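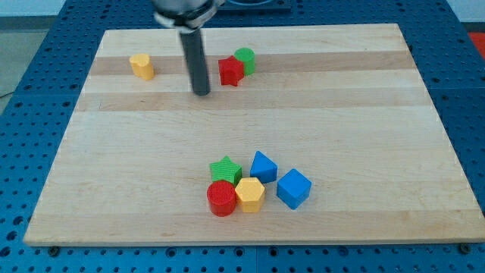 3 min read

Tenetti Hardwax Oil, clear matt

For bare wood indoors. Tables, shelves, worktops, boards, toys, stair treads. One tin, two thin coats, done in a weekend if the room's warm enough. Made for us by Staltel, sold by us and a few shops up north.

Dries matt. Not satin, not "soft sheen". If you want shine get the Kanaan varnish instead, different page.

What it does to the colour

Pale woods stay fairly pale. They warm up a touch, the sort of shade you get if you wipe the wood with a damp cloth. Any darker bands in the grain will show more than they did before, so look at your boards first and decide which face goes up. Oak goes a bit golden. Walnut goes a lot darker, people ring us about this. Do a test patch on the back, please!!

Sizes

Small tin, enough for a coffee table and a few bits
Large tin, a full kitchen run, two coats
Sample sachet, one test patch and a bit over

Trade drums to order, ring first. We don't keep them on the shelf.

How to put it on

Sand to 120, then 150. Stop there. Finer than that and the oil sits on top and goes sticky.
Hoover, then wipe with a dry cloth. No white spirit.
Stir the tin, don't shake it. Matt stuff sinks to the bottom and you need it back up.
Thin coat, along the grain. Lint free cloth or a short pile roller.
Leave 30 minutes, wipe off whatever is still wet. All of it.
Overnight, then second coat, same again.

Light use next day. Leave it a week before wet glasses, hot mugs, homework etc.

Rags. Lay them flat outside to dry or put them in a bucket of water. Oily rags balled up in a bin can catch fire on thier own. Not a scare story, read the label.

Looking after it

Damp cloth, drop of washing up liquid. No bleach, no cream cleaners, no scourers. Dull patch? Rub it back lightly and re-oil that bit only, it'll blend in. That's the main reason to pick oil over varnish if you've got kids or you work at the table.

Questions we get

Over old varnish? No. Strip it first.
Over old wax? No, same.
Outside? No. It'll go grey by April.
Plywood? Yes but go easy with the sander, the top layer is thin.
Under a lamp or by a window? Fine. Wood will still change with sunlight, oil or not.
Can I tint it? Use the Clerkard stain underneath, let it dry fully, then oil. Don't mix them in the tin, it goes lumpy.
Shelf life? Two years unopened. Once open press the lid down hard and use it up.

New tin

Batch 591 onwards has the new lid, the old one was a pain to get off and worse to get back on. Same oil inside. If you've still got an old tin it's fine to use the two on the same job.

First run was 2,000 tins and most are gone, more on the way.

Delivery and returns

Goes by road only, so no islands for now, sorry. Unopened tins back within 90 days, you pay the postage. Opened tins we cant take.

Stuck on something? Email and ask for Rawan Hijazi, she does the test panels and will tell you straight if it's the wrong product. Send a photo of the wood in daylight and say whats on it already.

Page updated 02/10/2025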